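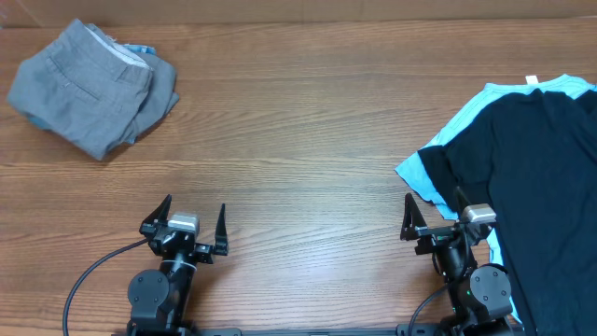

2020-01-13

Back at the folding table after the break, and I'd forgotten how much I like a morning of plain laundry sorting! Notes before I lose them.

Took the Cowie bag first (mostly tops and pants, a few odd socks that go straight to Nisano as usual). I'm still folding pants in half with the back pocket up, so you can read the waistband without opening the whole thing out again. The gray ones are a pain – the heather fabric is soft and the hems crumple up on me however I smooth them. Try a second pass with flat hands next time, starting from the waist.

T-shirts: I laid the black one flat right on top of the light blue one to compare the cut. Sleeves out, collars at the same end. Some blue shows past the black along the edges, so I'd call the blue a touch bigger, or I was sloppy lining them up. Measure both before logging a size! The black one has a small white tag at the collar, didn't write down what it says, must go back.

Bag weighed 1263 g on the small scale, which still reads 4 g with nothing on it. So take that off. Plotness sheet wants the net number anyway.

Dark tops on the wood are easy to see, by the way. The mid grays less so in the afternoon. Might bring the old bedsheet back, the one we used in June, if it ever turned up?

To do: pairs of pants, long stack vs. short stack. Fatness of the folded pile (yes, the Fatness column, we're stuck with that name now) still blank for 8 items. Get the calipers back from next door

Recent entries
Nisano sock bin, again
Shelf 676 relabeled
Folding towels in thirds
Plotness sheet: new columns

This site uses cookies to remember your settings. Accept | Manage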